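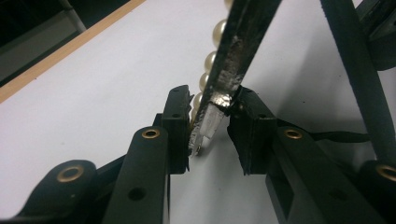

# Salida 30 de la circunvalación de Fernham: ¿qué hacemos con los que entran al revés?

**marejadilla** · lunes, 7:40

Buenos días a todos. Llevo años leyendo este foro y escribo poco, pero lo de esta mañana me ha dejado el cuerpo raro y necesito contarlo a gente que conozca la zona.

Bajaba yo hacia el polígono, todavía de noche, con la radio puesta y pensando en mis cosas, cuando vi que el coche de delante daba las luces largas como un loco. Me aparté al arcén casi por imitación, y a los pocos segundos pasó un utilitario en dirección contraria por el carril izquierdo, tan tranquilo, con su intermitente puesto y todo. No iba deprisa, que es lo que más me impresionó. Iba como quien va a por el pan. Llamé a emergencias en cuanto pude parar y me dijeron que ya tenían tres avisos.

Estoy convencida de que entró por la salida 30, la de la gasolinera Dorkano. Desde que cambiaron la rotonda, el ramal de salida y el de entrada están casi pegados, y de noche, si no eres de aquí, te comes el que no es. ¿Os ha pasado a alguien? ¿Sabéis si se puede reclamar en algún sitio, o esto se queda en un susto más?

Un abrazo y mucho cuidado ahí fuera.

---

**tornillo_flojo** · lunes, 8:15

Madre mía, qué mal rato, me alegro mucho de que estés bien. Lo de que fuera despacio encaja con lo que cuenta mi cuñado, que trabaja en asistencia en carretera: muchos de los que entran al revés creen que van por una carretera de doble sentido y que son los demás los que hacen cosas raras.

En cuanto a la 30, te doy toda la razón. Yo mismo metí el morro en el ramal equivocado el invierno pasado, lloviendo, y eso que paso por allí cada semana. Vi la flecha del suelo apuntándome a la cara y di marcha atrás con el corazón en la boca. La señal de prohibido está, pero muy a la derecha, medio tapada por el cartel de precios de la gasolinera.

---

**ElDelRemolque** · lunes, 9:02

Siento el susto, marejadilla, de verdad, pero no comparto lo de echarle siempre la culpa a la rotonda. Yo cojo esa salida con remolque y de madrugada, y nunca he dudado. Hay dos señales de dirección prohibida, hay flechas y hay línea continua. Si alguien no ve todo eso, a lo mejor lo que falla es el alguien: el móvil, las copas, el sueño, o una vista que hace mucho que no se revisa.

Que pongan más señales me parece estupendo, ojo. Pero ya veréis como se gastan el dinero y al mes siguiente estamos igual.

---

**abuela_en_ruta** · lunes, 9:48

Pues mira, ElDelRemolque, como persona de 72 años que se revisa la vista todos los años y que no ha tenido un parte en la vida, te voy a contestar con cariño pero te voy a contestar.

Conducir de noche con lluvia, con los faros de ahora (que deslumbran una barbaridad) y con una rotonda que te han cambiado de un día para otro no es lo mismo que conducir a mediodía. Yo he dejado de ir por la 30 cuando oscurece y doy la vuelta por Penus, que me cuesta bastante más rato. Lo hago por prudencia, pero también me da un poco de rabia, porque el camino corto lo pagamos entre todos y debería servirnos a todos. Y la segunda señal que dices, la de la izquierda, lleva torcida desde marzo. Mira para la cuneta, la pobre.

Marejadilla, hija, tómate una tila y hoy no tengas prisa para nada.

---

**ElDelRemolque** · lunes, 10:05

Abuela, retiro lo de la vista, que ha sonado feo y no iba por usted. Lo de la señal torcida no lo sabía. Yo llego siempre desde el otro lado y por ahí se ve bien la derecha. Me fijaré esta noche.

Sigo pensando que los despistes gordos no los arregla una chapa, pero una señal mirando a la cuneta tampoco es de recibo, eso lo firmo.

---

**kilometro_cero** · lunes, 12:30

Entro tarde porque estaba de turno. En la salida de Cho tuvieron el mismo problema hace tiempo y allí pusieron un separador de hormigón entre los dos ramales, más unas señales grandes de fondo amarillo a los dos lados. Mis padres viven al lado y dicen que antes se oían pitadas muchas noches y que ahora no. Ya sé que eso no es una estadística, pero para mí tiene su valor.

Lo que aprendimos entonces los vecinos, por si sirve:

- Escribid primero al titular de la carretera. El ayuntamiento os dirá que no es cosa suya y perderéis semanas, que fue lo que nos pasó a nosotros.
- Mandad el punto exacto, el sentido y la hora de cada incidente que hayáis visto. «Es peligrosísimo» no les sirve para nada.
- Pedid número de registro y guardadlo.
- Si pedís algo, que sea concreto: enderezar la señal, repintar las flechas, estudiar el separador.

Nosotros juntamos 200 firmas, aunque os diré que lo que movió aquello fue una carta bastante sosa con fechas y horas – las firmas hicieron bonito y poco más.

---

**tornillo_flojo** · lunes, 12:51

Buenísimo, gracias. Yo no estoy tan seguro del separador, eso sí. En la 30 giran camiones hacia el polígono y van ya muy justos. Como pongan hormigón ahí, vamos a tener cada semana uno subido encima. Balizas flexibles quizá, de las que se doblan.

---

**kilometro_cero** · lunes, 13:10

Puede ser, no conozco bien el radio de giro de vuestra rotonda. En Cho pasan pocos camiones. Pedid que lo estudien y que decidan ellos.

---

**copiloto_nervioso** · lunes, 14:22

Una pregunta quizá tonta, pero me la hago desde que he leído el primer mensaje. Si te encuentras a uno de frente, ¿qué se hace exactamente? Yo creo que me quedaría helado y frenaría en seco en mitad del carril.

---

**kilometro_cero** · lunes, 14:40

De tonta nada. A mí me enseñaron a bajar la velocidad sin frenazo, pegarme a la derecha todo lo posible, no adelantar a nadie, dar las largas y las luces de emergencia, y salir en cuanto haya una salida o un área. La llamada, ya parado en sitio seguro o que la haga el acompañante. Y si el que va al revés eres tú, apartarte al arcén más cercano, luces de emergencia, fuera del coche y detrás de la barrera si se puede, y llamar. Nunca dar la vuelta por tu cuenta, por mucha vergüenza que te dé.

---

**marejadilla** · lunes, 18:55

Acabo de llegar a casa y me encuentro todo esto, qué gusto de gente, de verdad. Contesto un poco en desorden.

He vuelto a llamar y no me han querido decir gran cosa, solo que el aviso se cerró sin heridos. No sé si pararon al conductor o si salió él solo por otro lado, y tampoco me lo iban a contar a mí, claro.

He pasado por la 30 de vuelta (con luz, abuela, con luz) y la señal de la izquierda está como dices, mirando al campo. Las flechas del suelo se ven, pero muy gastadas. ElDelRemolque, si esta noche pasas, dime cómo lo ves llegando desde la gasolinera, que tú vas más alto que yo.

Voy a escribir la carta esta semana con lo de la señal y las flechas. Lo del separador lo dejo como «que se estudie», que veo que no hay acuerdo y tampoco soy ingeniera. Si alguien tiene un susto con hora y sentido, que me lo mande por privado y lo añado.

---

**ElDelRemolque** · lunes, 23:37

Pasado. Entrando desde Dorkano, la de la derecha la tapa el cartel hasta que estás casi encima, y la otra no existe a efectos prácticos. Apúntame en la carta. Lo del hormigón sigo sin verlo.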